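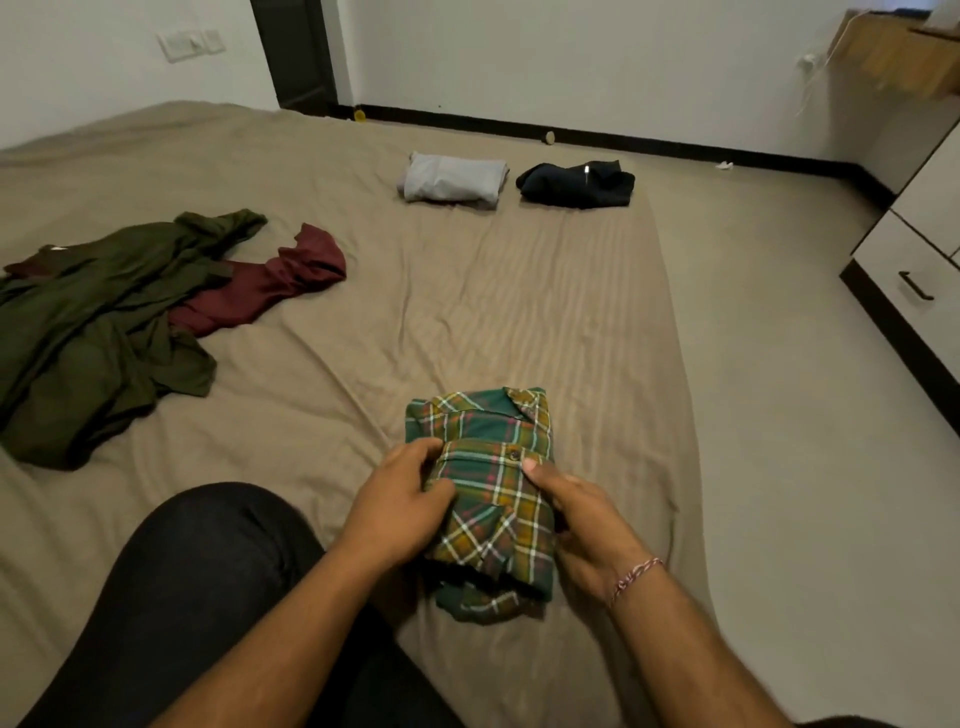
Curating for the Public Room — Week 4 notes

A biennial is usually judged on its opening days, but most of the curator's work is done well before, in deciding which practices belong together. This week we look at the Stadport exhibition and its section on domestic labour, where household tasks were treated as performance. The material is very ordinary. Think of a plaid flannel shirt being folded on a bed, with a thumb near the button and two other garments in a heap. The question for the curator is what happens to an act like that once it is given a room, a wall label and a set of opening hours.

Agustina Lucero's piece Jara ran for 30 days. Performers worked in pairs, and visitors could come and go as they liked. Lucero asked for no barrier and no seating. The organisers agreed to the first request and put in two benches anyway, which changed how long people stayed.

Trygve Strand, who curated the section, wrote that he wanted "work that doesn't wait for an audience." Keep this phrase in mind when you read his catalogue essay. Some critics felt the section borrowed from low-paid work without saying much about pay. Strand's reply is short — see the last two pages.

Terms to know

Durational work: a piece in which length of time is part of the content.
Score: written instructions a performer follows. Jara has one; it fits on a single sheet.
Commission: new work paid for by the exhibition. Of the 153 works at Stadport, 30 were commissions.

Reading

Strand, catalogue essay (course reader).
Lucero, score and notes for Jara.
Optional: the Plamenari group's statement on artists' fees.

For tutorial

Bring one page on a daily task you would or would not put in a gallery. Say where the audience would stand and who would be paid. Handwritten is fine.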